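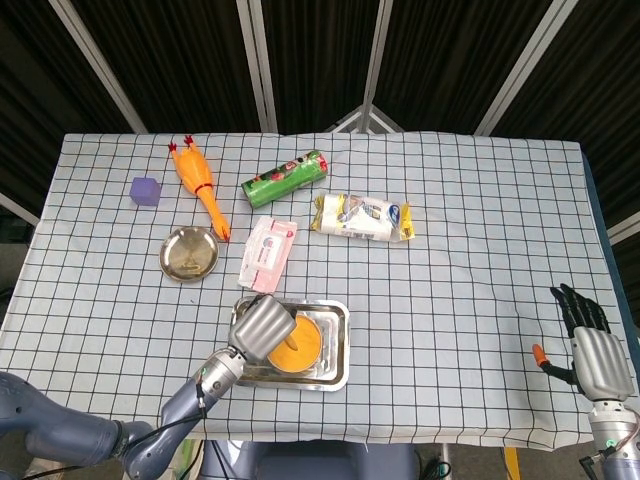 The Zerkley is a two-armed tabletop robot that we hire out, by the month, to people who need household objects picked up, moved and put down many times over. It comes with two hands, a base and a control unit. Most customers use it to find out how well a grasp works on things that differ in shape and firmness, so a normal table might hold a foam cube, a rubber chicken, a steel plate, a packet of wipes and a metal tray, with one hand closed over a container in the tray and the other open. The questions on this page are the ones we get most often. Last updated 2026-03-12.

What is included in the hire?

Both arms with hands fitted, the base, the control unit, all cables, a spare set of fingertips and the printed handbook. The table is not included. Folding panels for the back and sides can be added to any order.

How much does it cost?

Hire is £386 a week, billed monthly in advance. Delivery and set-up within 40 miles of our Puvville workshop are free. Beyond that we quote by distance. All prices are before VAT.

What is the shortest hire period?

4 weeks. After that you can extend a week at a time, as long as the unit has not been booked by someone else. July is usually full by the end of spring, so please ask early if you need it then.

What sort of table do I need?

Any flat, steady table that does not rock when you lean on it. Height can be set on the base during installation. A cloth is fine if it is pulled tight and clipped underneath. Patterned cloths work, but very shiny surfaces can confuse the object finder and we suggest covering them.

Can it handle soft objects?

Yes. Grip force has 11 settings. Foam, rubber toys and wrapped tissues should be started on the lowest and raised one step at a time. Thin packets that lie flat are the hardest. If the fingers keep sliding over the top, prop up one edge or move the packet to the side of the table so that it overhangs slightly.

Can it pick up food or liquids?

It can move closed containers. Open bowls are allowed if they stand in a tray with a raised edge. The hands are splash resistant but they are not waterproof, and they are not approved for preparing food that will be eaten.

What does the light on the wrist mean?

Green means the arm is powered and ready to take commands. Amber means it is paused. Red means it has stopped on a fault and needs to be reset from the control unit. Each wrist has its own light, so one arm can be on a fault while the other is ready.

Do I need to be able to program?

No. Simple pick and place jobs can be set up in Platby, the software that comes with the control unit. You mark the object, mark where it should go and press run. Customers who do write code can use the Nakajima add-on, which gives direct control of each joint. It is charged separately.

Is it safe to stand next to?

Please stay outside the marked area while the arms are powered. Both arms stop when the stop button is pressed, and they hold their position until someone resets them. Keep loose cables away from the elbows and check them at the start of each day.

What happens if something breaks?

Normal wear to fingertips and cables is covered. Damage from drops, spills or changes to the wiring is not. Send us the fault code from the control unit and we will either talk you through the repair or send a replacement part.

Can I buy one?

Not at present. Long hires of six months or more are charged at a lower rate, available on request.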